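Ernatwood, progress note to funder, November

Quick one, full report follows with the accounts.

Perception: grasp-point model retrained on the bigger set, now 2479 clips, up from 1056 at last report. All hand-held gripper recordings, ordinary homes. Dark clothes still the weak spot. Black on black, depth goes patchy, the model picks a fold that isnt there.

Planning: Tinari (our planner) now replans mid-reach. Loop down to 200 ms. Not fast enough for slippery fabric, fine for towels.

Tooling: Drornine labeller finally stable. It drops clips with bad tracking before anyone wastes time on them. Nine bugs open, none blocking. Export to the Riviere format works but is slow, will look at it next. 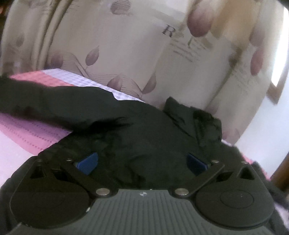

Photo: Ernatwood project team

Jacket clips like this one go in the hard set. Wrinkled, a bit shiny, patterned stuff behind that pulls the segmenter off. We label pad contact by hand for these and it eats time. Want to keep doing it though, auto labels were worse.

Next: finish hard set, rerun teh sleeve tests, cut export time. Budget on track, no change requested.

Comments (3)

Is the 200 ms with the camera feed on or off?

On. Should have said.

Please put the hard set results in a seperate table next time, couldn't compare with last report.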